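Week 4 notes: ranges, rivers and why the river bends
Introductory Physical Geography, handout to go with the lecture

Hi all. I've typed these up from my own lecture notes, so they wander a bit in the same places I do. Bring them to the map session, along with a soft pencil and a ruler (a proper one please, a phone edge isn't straight enough for drawing profiles).

1. Where we got to

Last week we finished with the Kopecký Range and I ran out of time before the good bit, so let's start there. The Kopecký is a low desert range, and when I say low I mean it: the highest point is 2,795 feet, and there are hills behind my sister's place that would beat it. But height on its own doesn't tell you much. What matters for the river is how resistant the rock is and which way the range lies across the valley.

If you look at your map sheet, the Wudutine River comes down from the north in a fairly straight line, gets to the foot of the range and swings hard to the west. It stays on that heading for 29 kilometres before it finds its way south again at Niltell. That swing is the biggest change of direction anywhere on the lower river, and it's our case study for the next two weeks.

2. Some words you'll need

Range: a line or group of mountains that belong together, usually because the same process made them. People argue about where one range stops and the next begins, and you're allowed to argue too, as long as you say what you're basing it on.

Relief: the difference between the highest and lowest ground in an area. Don't mix this up with elevation! The valley floor at Niltell sits at 436 feet, so the relief between there and the top of the Kopecký is the summit figure minus that one. Work it out and write it in the margin, you'll want it later.

Alluvial fan: the apron of gravel and sand that spreads out where a steep gully meets flat ground. There are beauties all along the southern side of the range.

Wash: a stream bed that's dry most of the year. On the sheet they're the dashed blue lines. Plenty of students colour them in as rivers and then wonder why their desert looks like Tasmania.

Detachment fault: a fault at a very low angle, where the upper block has slid off sideways and the deeper rock has come up underneath. I'll draw this one on the board again, as it never makes sense in words the first time (it didn't for me either). 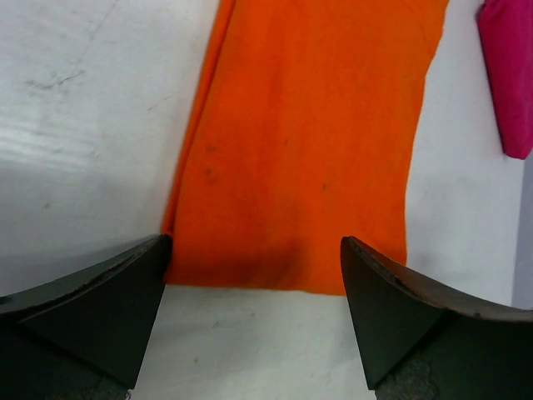
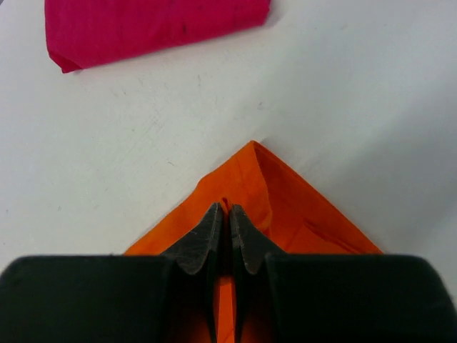
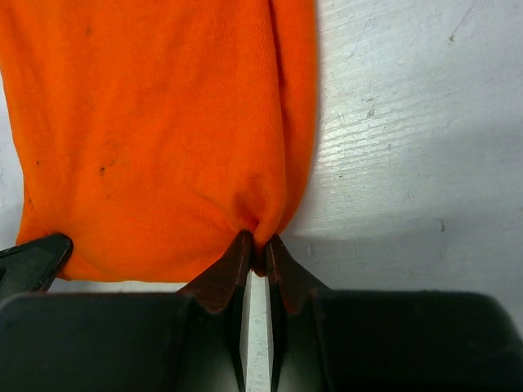 So why doesn't the river just cut straight through the range?

Mostly because the softer ground to the west gave it an easier path. The core of the Kopecký is hard metamorphic rock, and the river was already finding its way between basins when it reached that side of the valley. Water spilling out of a full basin goes over the lowest point on the rim, and here the lowest point was off to the west. Once the channel had started to cut down there, it was stuck with it. Rivers do slice right through ranges in other places, and we'll meet one when we get to the Kinesia Gorge, where the river was there first and the land rose slowly underneath it.

3. Reading the sheet

Contours first. On the northern side they're packed in tight, and on the southern side they open out into those fan shapes I mentioned. Run your finger along one contour as it crosses a wash and you'll feel it make a little V. The V points upstream. If you remember one thing from this handout for your fieldwork, make it that.

Then have a look at where the roads go. The Niltell road hugs the fans the whole way and never once tries the range itself, and the old track on the eastern side follows a wash for most of its length. Whoever laid it out clearly hadn't seen it after a summer storm. There are 2 marked crossings of the river on the sheet and both are at narrow spots with firm rock on each bank.

4. For the map session

Draw a profile from the river bend to the summit, going straight up the western side. Use the horizontal scale on the sheet and pick your own vertical scale, but write it down. Label the fan, the break of slope and anywhere you think the fault might come to the surface.

Then a paragraph, in your own words, on how the shape of the range has affected the Wudutine. Half a page is plenty.

The Kinesia sheet is in the same drawer, third one down. Have a peek at it before the February field trip if you can, and please put it back flat.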